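Slow Hands Win Races in Bratar
By Paula Pop
Sep 2, 2022

Delia Vasiliu lost her first 15 online races in Bratar, the kart game from Vevia. By April she was in the top 400.

Her fix was simple. She stopped drifting through every corner and began braking early on the long ones. "I was fast in the turn and slow out of it," she says. 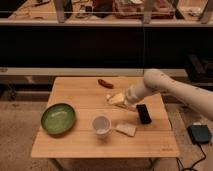

A pale yellow block and a white gripper at a light-wood table.

On the Kallau track, she lifts off before the tunnel and saves her boost for the hill. She also turned steering sensitivity down to 14, from the default 20, and left it there for a week before judging it.

New players should start with the Dimitriou kart. It has a low top speed but recovers quickly after a bump. Vasiliu still uses it on wet tracks.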